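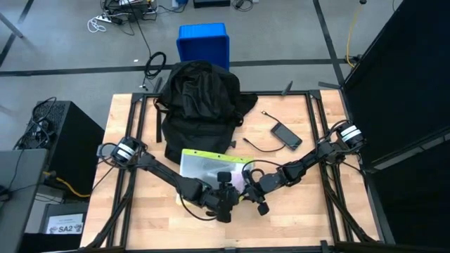 *Fig. 1. Two-arm bench cell: packing task with zipper pouch, backpack, phone and charging cable.*

## Unit 5: Assessing a packaged two-arm cell before purchase

These notes go with the afternoon session on buying in equipment. The product under review is the Tresamier bench cell, supplied through Damgaard and sold as a complete station: table, frame, two arms with grippers, cameras, control software and a support contract. Read section 5.2 before the session and bring the blank scoring sheet.

### 5.1 What is on offer

Damgaard lists the cell in two versions. The Bidley version is meant for teaching rooms and has the arms, the frame and a basic licence. The Brurnwood version adds the recording software, spare gripper fingers and a longer support term. The arms are the same in both.

The quotation covers delivery, assembly and a half-day of instruction. It does not cover the computer, floor preparation or any change to the room's power supply. Last year's groups missed the computer in their costings, so check for it on each quotation you are given.

### 5.2 Layout

Both arms are mounted on a black aluminium extrusion frame that follows the edges of the tabletop, one on each side. The forearms reach inwards and the grippers can be brought almost together near the front centre of the work surface, as in Fig. 1. Three consequences follow for the buyer:

- The shared area is at the front. Any task that needs both grippers on one item should be planned there.
- Items at the back of the table are a longer reach. The backpack in Fig. 1 takes up much of the upper middle and overhangs the rear edge. Test reach with the real item, not with a block of the same length.
- The arms can collide. The software has a keep-out setting, but it is switched off on delivery.

Cable runs need as much attention as reach. Black cables loop at the shoulder joints, and a thinner one hangs in an arc below the left-hand link. Slack is needed for the joint to turn, but slack that reaches the table can lie across the work. During a trial, move each joint slowly through its full range and note where a cable touches the table, the frame or the item.

The left arm carries a small camera module above the wrist. Its view changes with the arm. When the grippers are close together over an item, ask to see the live picture and judge how much of the item can still be made out.

### 5.3 Choice of test items

Suppliers tend to demonstrate with rigid blocks. These say little about packing work. The set in Fig. 1 is a more useful one for our purposes:

| Item | Property under test |
|---|---|
| Clear zipper pouch | Thin, flexible, see-through; edge is hard to find |
| Backpack | Soft, large, shape changes when handled |
| Smartphone | Flat, dark, little height above the table |
| Charging cable | Thin, free end may lie anywhere |

The pouch is the hardest of these to score fairly. A clear body gives the camera little contrast, although the yellow-green trim along the top edge does help. Record whether the trim faces the arms at the start of each run, and keep it the same for all runs in a set.

For the cable, state before the run whether it starts plugged into the phone. A plugged cable drags when the phone is lifted, and the two cases must not be mixed in one table of results.

### 5.4 Trial procedure

1. Place the items and mark their positions on the sheet.
2. Return both arms to the rest position.
3. Start the clock at first movement.
4. Stop at task end, operator stop or time limit.
5. Write down the outcome before resetting.

Use sets of five runs. A run counts as complete only if no hand has touched an item. A regrasp is allowed but is entered in its own column. Do not drop a failed run because the item was badly placed – enter it and add a note.

In the April trial the full packing task was attempted 42 times, with resets taking about 3 minutes each. Reset time is left out of the supplier's throughput figure. Put it back in when you work out the cost per completed task.

### 5.5 Floor and surroundings

Allow room behind the table for bins, power strips and loose cable. Tape lines on the floor should be agreed with the supplier before delivery, as the frame is awkward to shift once the arms are mounted. The computer should stand where its vents are clear and its leads do not cross the walkway.

### 5.6 Work for next session

Draft a one-page recommendation for either version. State which test items you would use, which you would leave out, and what you would ask Damgaard to confirm in writing. Include the keep-out setting and the cost of the computer. Attach the completed scoring sheet.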